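# Tracing an 808 fault when the gripper squeezes too hard

If you have come to this page with egg on your bench, you have my sympathy, and I'd suggest wiping the fingers down before you read any further (it dries like varnish, and it gets into the texture of the pads, and you will be at it with a toothbrush for longer than you'd like).

What follows is how I found and cured a fault on our two-armed bench, which runs a pair of Skaten arms with Birness grippers and does its sorting with eggs. It is a slow job but not a hard one. You will need a soft brush, a strip of card, a hex key that fits the finger clamps, a foam ball a bit smaller than an egg, and a pot of tea.

## What the fault looks like

The awkward thing is that it creeps in. Our right hand had been picking up and setting down quite happily all morning, and then it began to leave faint hairline cracks in shells, the sort you only find when you turn the egg over. A little later it went straight through one. The controller stopped the arm and put up 808, which the Birness handbook lists as "finger position not reached".

I read that as the fingers being stuck open, and wasted most of an afternoon on it. The fingers were closing perfectly well. The gripper had lost track of where fully shut was, so when it was asked for an egg-sized gap it closed to something narrower, met the egg on the way, and pushed. If your 808 comes with broken shells, start here. If it comes with fingers that won't move at all, you have a different problem, and I'd look at the cable where it loops away from the wrist.

## Before you touch anything

Stop both arms, including the one that is behaving itself. It is very easy to lean over the table towards the bad hand and forget that the good one is still live and sitting right beside your elbow. I have done exactly that, and I was lucky that it only nudged my sleeve.

1. Finish or cancel the running job from the handheld controller.
2. Press the stop button and leave it pressed.
3. Support the forearm of the arm you'll be working on. Ours sags a little when the brakes let go, and yours may too.
4. Take the eggs away, tray and all, and put them somewhere you won't knock them.

## Checking the zero

Clean the fingers first, right down to the tips and in at the base where they meet the slide. Dried egg white at the base was half of our trouble, and I very nearly missed it.

Now release the stop, stand back, and send the gripper to fully closed at its lowest force. Press the stop again and try the strip of card between the tips. It shouldn't go in. Then repeat the whole thing with the gripper sent to a gap of 4 mm, and measure what you've really got with a ruler or, better, a set of callipers. Mine was asked for four and gave me something nearer two. That is nothing at all if you are picking up wooden blocks, and quite enough to ruin an egg.

Do the same on the other hand while you're there, and write both readings down. It is a great comfort later to have a good hand to compare with the bad one.

## Finding out why it moved

Resetting the zero is quick, and if you only do that you'll be back next week. With the stop pressed, hold each finger near the tip and try to rock it gently. There should be no movement you can feel. On our right hand one finger clicked. The clamp screw had backed off by a fraction of a turn, and each firm close had been pushing the finger a tiny bit further along its seat.

Slacken both screws, slide the fingers home until they meet evenly along their length, and tighten them a little at a time, going back and forth between the two. Please don't lean on the key! The threads are small and the clamp is softer than it looks.

Then run the zeroing routine. On the Tromberg controller it lives under the tool menu, and you must choose the correct hand. I zeroed the left one by mistake the first time, which left me with two bad hands and a cold cup of tea.

## Testing without eggs

Use the foam ball. Set up a simple loop that closes on it, lifts it a little way and puts it down again, and let that run for 200 closes. Stay in the room. Check the gap again at the end with the card and the callipers, and if it has shifted, go back to the screws before you do anything else.

While it runs, it's worth lowering the force limit in the job itself. Ours had been set for Oddsson's plastic practice eggs, which will put up with almost anything, and it had never been turned down afterwards. I can't blame the gripper for that one.

## Back to real eggs

Once the foam test holds, bring the tray back. Take an egg or a few out and lay them straight on the table, with some empty cups left in the tray, and begin from open fingers. Keep the speed low. 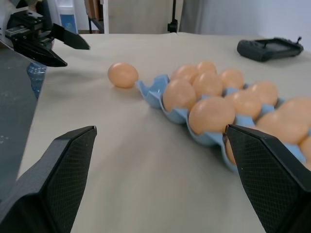
Three loose, to the right of the carton: 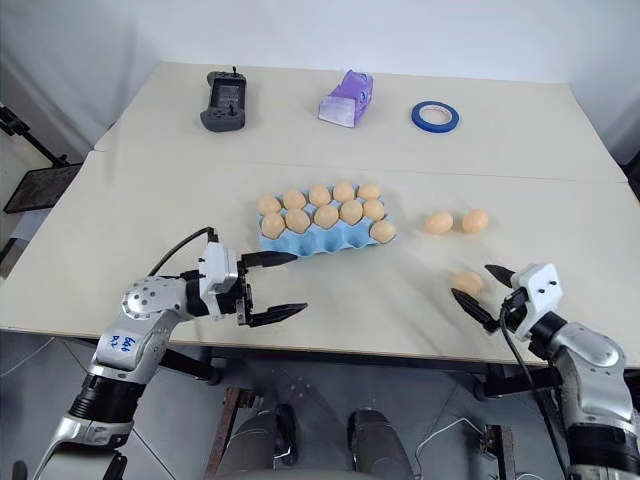

Ask for one pick at a time to begin with, and stop after each to turn the egg over under a good light. I run a thumbnail very lightly over the two places where the fingers pressed, as a fresh hairline can be felt before it can be seen. When you have had a few clean ones in a row, let the job run at its usual pace for 30 minutes and check the gap once more with everything stopped.

If 808 comes back during that half hour and the screws are still tight, I would stop there and send the gripper away. I did strip down an older one once, and there is a spring in it that leaves at great speed and is very difficult to find on a grey floor.

We now check the finger clamps every Skaten service and clean the bases at the end of each session, and I have stuck a strip of card to the side of the controller case so that it's always to hand. Any eggs that crack go in the bin, I'm afraid, however much it pains me. They have been handled far too much to end up in a cake.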